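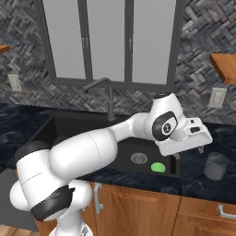 Kitchen Set, Sink Group: Gallery and Notes

Tayla Pirihi

These are working notes from the Zurodero kitchen runs, put up next to the render so people in the group can argue with them. The claim we are testing is a simple one. A policy trained only in simulated kitchens, with the materials and layouts shuffled between episodes, is supposed to carry over to a kitchen it has never met. I have read that sentence in a lot of papers. I wanted to see how much of it survives when you change one thing at a time.

Maksym Kobzar built the scenes and ran the training. I did the scoring, and I am the one who keeps asking for more baselines, so read the comments with that in mind.

On the kitchen. Dark marbled counter, black sink, herringbone tile behind it. It makes a handsome render and a hard test, with a black basin set in a nearly black counter. The green object on the basin floor stands out well. The gray cup on the counter gets much less help from its color, and I would like to see results for the two kept apart. A single average across both hides what I care about.

On the window. Three panes, all flat light gray, with no view outside. Maksym says the lack of a view keeps rendering cheap and does no harm. Maybe so. A real window over a sink has sun in it at some hour of the day, and we have no test for that yet. Until we do, I don't think we should write "robust to lighting" anywhere.

On the faucet. It is a tall gooseneck, and the forearm passes in front of part of it from this viewpoint. Our collision check covers the arm and the counter. It did not cover the faucet until December, which means every success rate from before then should be treated as a draft – including the ones in our own slides.

On the gripper. Open fingers, nothing held. We score a run on where the object ends up, and a still like this one cannot tell you that. Please don't put single renders next to a success rate in a talk. I have done it myself and regret it.

On the numbers. We ran 231 episodes on the sink group. Of the 29 kitchens in the set, 10 were held out of training. I asked for more held-out kitchens and was told the budget was spent. The held-out ones share their cabinet parts with the training ones, so "never seen" is a generous way to put it. New arrangement of old parts would be closer.

On the baseline. Savchuk is the scripted planner, and it gets exact object positions from the simulator. Sedia is the learned policy and works from camera input. Comparing them straight across flatters the planner. Comparing Sedia with Binon, the older learned policy, flatters Sedia, which had a longer training run. We owe everyone a version with equal training, and it is next on the list.

On seeds. Seven per policy. The spread between the best and worst seed was wider than the gap between Sedia and Binon, so I would not call a winner yet. Maksym disagrees and points out that the ordering held in most of the held-out kitchens. He is welcome to write that section.

Episode logs and the scoring sheet are in the shared folder under Zurodero. If you rescore anything, add your initials in the last column and leave my marks in place.

Updated 20 March 2026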